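Werkstattbuch Maske/SFX, Oktober 2022

Stand Silikon-Applikationen für Projekt Kila. Stirnteil und beide Wangen neu gegossen, Kinn noch nicht. Platin-Silikon, Shore 00-10, diesmal mit 120 % Deadener statt 150. Das erste Stirnteil war viel zu schlapp, hing an der Nasenwurzel durch und ließ sich kaum anlegen ohne Falten.

Kapselung: Cap Plastic mit IPA verdünnt, 5 Schichten in die Form gesprüht, zwischendurch föhnen. Bei der Wange links an der Kante zu dick, sieht man nach dem Auflösen. Nächstes Mal vor der Flashkante absetzen und nur nebeln.
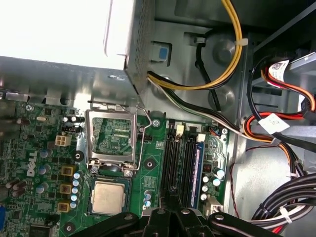 Brunner meint dazu, fünf Schichten seien sowieso zu viel, in Drutcombe hätten sie immer nur drei genommen und die Kante trotzdem heil vom Gips bekommen. Kann sein. Bei unserer Form reißt es mit drei aber am Lidrand, hatten wir schon zweimal. Probiere vier.

Inhibition: rechte Wange blieb an einer Stelle klebrig, ca. daumengroß. Verdacht Plastilin-Reste (schwefelhaltig!) in den Poren der Form. Form mit Aceton ausgebürstet, danach neu versiegelt, zweiter Guss sauber durchgehärtet. Also bitte ab jetzt nur noch das schwefelfreie Plastilin für alles was Silikon sieht. Das alte steht im Regal ganz unten und ist mit rotem Klebeband markiert, nicht anfasen.

Intrinsische Färbung: Flocking in Rot, Blau, Ocker, dazu ein Tropfen Silikonpigment Haut hell. Auf 700 g Basis reicht eine Messerspitze je Farbe. Weniger als man denkt. Blau war wieder zu viel, wirkt unter Kaltlicht leichenhaft - für Kila ok, für den zweiten Charakter nicht.

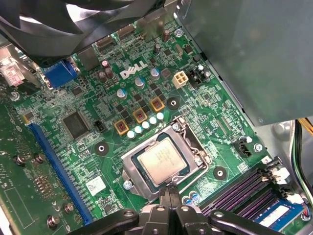
Kann man das zu blaue Teil noch retten? Mit Alkoholfarben geht es halbwegs, erst dünn Lachs drüberspritzen, dann Rot stippeln und mit Puder brechen. Für Nahaufnahme lieber neu gießen.

Klebetest am Unterarm, zwei Kleber. Acrylkleber hält den ganzen Nachmittag, auch nach Schwitzen, Rand bleibt unten. Der Silikonkleber löst sich an der Kante nach gut drei Stunden, dafür viel angenehmer beim Abnehmen. Haut vorher mit IPA entfettet, bei beiden gleich. Remover von Carkby ist fast leer, nachbestellen.

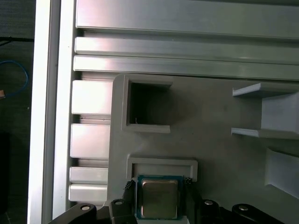
Prozessor im Greifer, graue Kunststoffschale

Haare: Brauen gestanzt, 2 Abende. Nadel Nr. 40 ist zweimal abgebrochen, die feinere geht besser, dauert halt. Richtung außen noch mal korrigieren, stehen zu senkrecht. Wimpern lassen wir weg.

Kosten bisher laut Liste 2.993 Euro, davon das meiste Silikon und Formgips. Mehr Budget kommt frühestens im Dezember, bis dahin keine Probegüsse in voller Größe - Teststücke in der kleinen Flachform reichen.

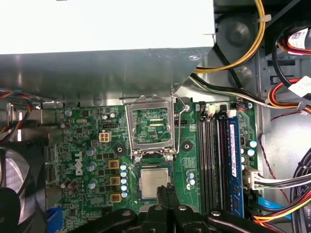 Offen

Kinn gießen, vorher Entlüftung an der Unterlippe nachbohren (Luftblase beim letzten Mal genau in der Kerbe).
Vier-Schicht-Versuch mit Cap Plastic, Ergebnis hier eintragen.
Positiv vom Hals abformen, Alginat ist noch da aber alt, erst Probe anrühren.
Waage neu kalibieren, zeigt im unteren Bereich Mist an.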